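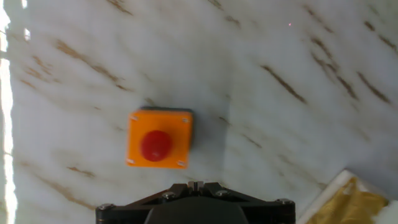
Red button, orange housing, gripper side

Thursday, 6 pm, quick one before I go. Button stays put, Mei-kuen. Arms do the reach, we do refills and faults. Two of us per shift, no change in pay.

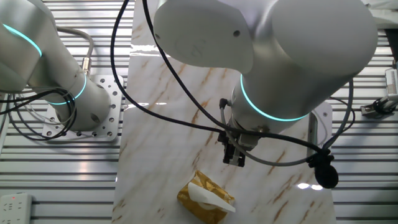 Tissue packs are still the slow part, so hand packing isnt going away in June. Some 213 packs a shift by hand at Cutbridge. Ask Borghild re traning.

Pin-yu

Mei-kuen Chung wrote:
> Do we keep the button? And who packs once the arms are on?
> Six of us asking.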